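Caring for a Wood Floor Through the Winter and After

Oninby Home Notes – Floors and Stairs

Most letters we receive in February are about gaps. The boards were tight in summer, and now a coin can stand between them. Please do not fill these gaps yet. Wood gives its moisture to the dry air of a heated room and becomes narrower, and when the warm months come it becomes wide again. Filler that was pressed in during winter will be pushed out in little crumbs by June, and you will sweep it up and be angry.

Buy a simple humidity meter and put it on a low shelf, away from the radiator. Write the number on a paper each week. If it stays low for a long time, a humidifier in the largest room does more for the floor than any product in a bottle.

Washing

A wood floor does not like to be washed the way tile is washed. Wring the mop until no water falls from it. Work along the boards, one strip after another, and go over each strip with a dry cloth before you begin the next one. In our own test flat we use Tang floor soap, one small cap in the bucket. Two caps leave a gray film, which we learned on a Sunday with guests coming.

Vinegar is often recommended. On a lacquered floor it makes the shine dull after some months, and on an oiled floor it takes out the oil. Keep it for the kettle.

Steam mops should stay in the bathroom.

Small scratches

First find out what finish you have. Put one drop of water in a corner behind the door and wait ten minutes. If the drop stands like a bead, you have probably lacquer. If it makes a dark spot, the floor is oiled or waxed, or the lacquer is worn through in that place.

For oiled floors, rub the scratch lightly with fine paper, always with the grain, and give a very thin coat of the same oil. Wipe away what does not go in. Spread the oily rags flat outside to dry, because rags in a heap can start to burn without any flame near them.

For lacquered floors, a wax stick in the right color is enough for a scratch you can see but not feel. Choose the stick a little darker than the board. A lighter one catches the eye from across the room. 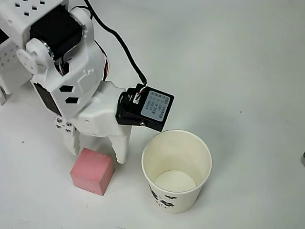

One reader wrote to us that the wax stick never stayed in her hallway for longer than a few weeks, and that she got a better result with a hard wax melted in by a small heated knife. She is right about hallways. Soft wax is good under a table or beside a bed, but where shoes pass all day the hard type is worth the extra work. Practice on a leftover board first.

Boards that squeak

Walk slowly and mark each noisy place with a bit of painter's tape. Then try powdered graphite or plain talc in the joint, brushed in with an old toothbrush. Lay a towel over it and step on the board many times, so the powder goes down. This helps with boards that rub against each other. It does not help with a board that is loose from the joist, and such a board needs a screw. Before you drill, be sure where the pipes are.

Our oldest floor is in a farmhouse from 1763, and it squeaks in every room. We have treated the stairs and left the rest.

Felt pads

Put felt under every chair leg, and look at the pads twice a year. Sand sticks in old felt, and then the pad itself is the thing that scratches. We have tried the glued Minitero pads and the Stustier ones that are fixed with a nail. The glued pads are easier, the nailed ones stay on – for dining chairs we would take the nail, if the legs are thick enough not to split.

What to write down

When a new floor is laid, keep one full pack of boards in a dry place inside the house. On the pack write the name of the finish, the width of the board (ours is 140 mm) and the room where it was used. If you sand later, write also the grit you finished with. After some years it is very difficult to match a board from memory, and the shop may have changed its colors two times since then.

Last updated September 5, 2026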